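Hovance Community Kitchen
Soup Night Recipe Project: Progress Report
Prepared for the Mazza Fund
January 31, 2026

Dear Graziella Sorrentino and everyone at the fund,

When we wrote our application we said we wanted to collect the soups people in Hovance cook at home, test them in a real kitchen, and get them back to the neighborhood as a cookbook that people would use with one hand while stirring with the other. I'm happy to say we are well into it, and I've gained a deep affection for barley along the way.

Where we stand

The goal in the grant agreement was 200 recipes collected by the end of the second season. We have 186 in hand. I'll admit I thought that number was a stretch when we set it in September, but once the first few soup nights got going people started bringing recipes without being asked (one came written on the inside of a flour bag, which we have kept). The last stretch will be slower. We have plenty of chicken soups, an awful lot of lentil, and not nearly enough fish or cold soups, so from here on we're asking for those by name.

Testing is behind collecting, as we expected. Every recipe gets cooked at least 2 times, by different people, and the second cook works only from the written page. This has been the best thing we've done! A recipe that says "cook until it looks right" makes perfect sense to the person who grew up with it and none at all to the person standing there with a pot of leeks. We now send each writer a short set of questions after the first test. How big is your pot? Is the lid on? When you say a handful of parsley, do you mean leaves or the whole bunch? The answers come back with stories attached, and many of the stories are going in the book.

Soup nights

We've kept to the plan of serving 3 soups each night, one with meat, one without, and one wild card. The wild card has turned into the draw. Our hottest so far was a red pepper and crab apple soup that had half the room reaching for bread and the other half going back for more. I had two bowls and then had to go stand outside for a minute.

People taste all three and fill out a card. We dropped the one-to-ten score early on. It told us very little, and a few cooks took a seven rather hard. The cards now ask what you'd add, what you'd leave out, and whether you would make it on a weeknight. That last question has changed how we're organizing the book. The application had the chapters set up by main ingredient. We'd like to sort them by how much time you have, with an index by ingredient at the back. Please let me know if you need a formal change request for this. It doesn't affect the budget.

Zilham Hall continues to be a good home for us. The stove is old and the back left burner runs much hotter than the others, so all the long simmers go on the front. We did lose a pot of split pea to that burner before we learned. The hall has agreed to let us store dry goods in the upstairs closet, and that has saved a lot of hauling.

The book itself

Leonardo Vitale is doing the layout and the photography, and he's thrown himself into both. His sample chapter is done and I'll send it under separate cover. The type is large, the ingredients sit on the left where you can find them, and no recipe makes you turn a page halfway through. We went back and forth over that last rule, as it costs us some pages, but anyone who has tried to turn a page with onion on their fingers voted for it.

For the photographs, we decided against matching white bowls. Soup at home gets served in whatever is in the cupboard, and we want the book to feel that way. Leonardo has been collecting plates and bowls in soft, mixed colors and trying them against different cloths. Brown soups, I have learned, are very hard to make look good. A pink or pale green dish nearby helps more than any amount of parsley. 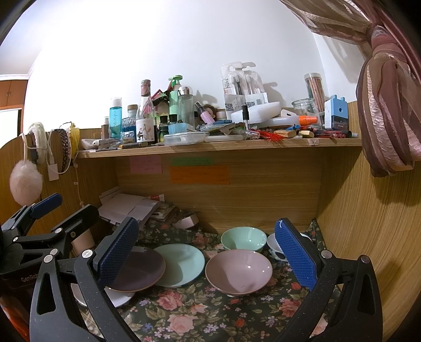
Plates and bowls laid out on the dark floral tablecloth.

We asked Drurkar Print for a quote on a spiral binding and on a sewn binding that lies flat. The spiral is cheaper and the sewn one is much nicer in the hand. We've asked them for a blank dummy of each so we can prop them up on the counter at Zilham and cook from them for a week. I'd like to bring you a recommendation once we've done that.

What has been harder than we thought

Broth. So many of these recipes start with a broth the cook makes from memory, and it's different in every house. At first we wrote out each one in full, and the sample chapter swelled to a silly size. Now there will be a broth section at the front with a handful of basic versions, and each soup points to the closest one. Two of our cooks felt their broth was the whole point of their soup, and after tasting them side by side I had to agree, so those stay as written.

Salt has been nearly as bad. Home cooks use every kind, and a tablespoon of one is a very different thing from a tablespoon of another. We've settled on fine sea salt throughout, with amounts kept on the low side and a reminder to taste at the end.

We also underestimated the time it takes to get permissions signed. Everyone is glad to share a recipe, but a form makes people nervous, even a one-page form. We rewrote ours in plain language, and it now comes in larger print with a space to say exactly how you'd like your name to appear. Returns have picked up since then. Any recipe without a signed form stays out of the book, no matter how much we love it.

Spending

We are under budget on ingredients, thanks mostly to squash and onions from growers nearby, and slightly over on kitchen supplies. The overage is containers. People want to take soup home, and we'd much sooner they did than see it poured out. We would like to move a small part of the ingredient line over to cover this for the rest of the season. The full breakdown is in the attached sheet, along with receipts.

The printing line hasn't been touched and won't be until the binding is chosen.

Coming up

We'll be holding the fish and cold soup nights next, and then a catch-up session purely for second tests, with no guests, just cooks and a long list. After that Leonardo starts on the remaining photographs while I finish editing the headnotes. I'm hoping to keep those short. My own first drafts were not short, and I've been told so.

We'd also love to have you at one of the soup nights. Doors open early for anyone who likes to chop, and there's always a spare apron. If you can come, tell me whether you like things hot and I'll see what I can do about the wild card.

Attachments: spending sheet, permission form (new version), recipe list by type, two testing pages with cooks' notes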